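4.2 Tubes, boxes and what the sender picks

Most of the rolled maps in the Ridgeway loan scheme go out in a tube. Has been the habit for years. Tube is light, quick to close, and cheap if bought in bulk. Boxes came in later, mainly at the Plunstead store, where the shelves are flat and a round thing rolls off them. We sent 662 parcels in all, the last of them in October. Same carrier throughout (Zoreo), same labels, same filler paper. Maps under 600 mm wide were left out, they fit in ordinary parcels and tell us little.

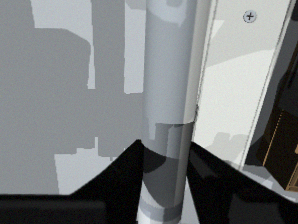 4.3 Damage on arrival

We scored damage at the receiving desk, before the map was unrolled and again after. Edge crush was by far the most common fault. Then creasing across the roll, then damp. Tears were rare, and nearly all were old tears that had opened up again. Old repairs with tape did badly whatever they travelled in.

Crush happens at the ends. The middle of a roll can take a fair knock, the ends can't, and senders tend to wrap the middle. We asked both stores to stop this. Oltent did. Plunstead did for a while and then drifted back, so their later parcels are kept apart in Table 2. 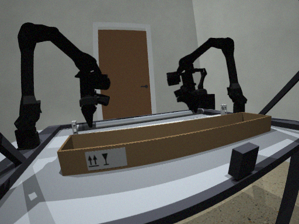
Damp is harder to pin down. Parcels sat overnight in two different sheds and we have no readings from either. Scores for damp should be read as a rough guide only.

4.4 Length and fit 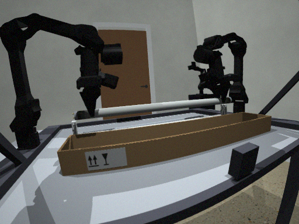

Fit matters more than wall thickness, at least for maps on cloth. A roll that can slide will slide, and it hits the end cap each time the parcel is tipped. Senders judge fit by eye, often badly. Laying the pieces out lengthwise helps, box open on the table and the tube behind it as in Fig. 3, as the two lengths can then be compared before anything is taped shut. Slack at one end should be filled at both ends, so the load stays in the midle. Parcels packed this way had fewer crushed edges at both stores, though the Oltent numbers are small.

Weight is the other worry. The heaviest loan went over 2000 g with its rollers on, and the carrier put it in a dearer band.

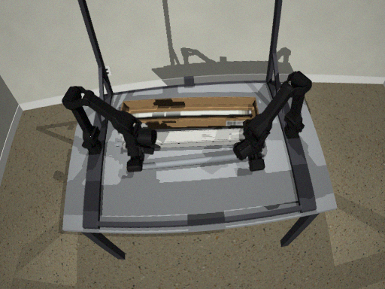 Cost per loan is set out in the next section. Rollers were charged seperately at Ridgeway and not at Oltent, so the totals can't be set side by side without a correction. Returned empties are not counted. Nor is the time spent finding the right lid.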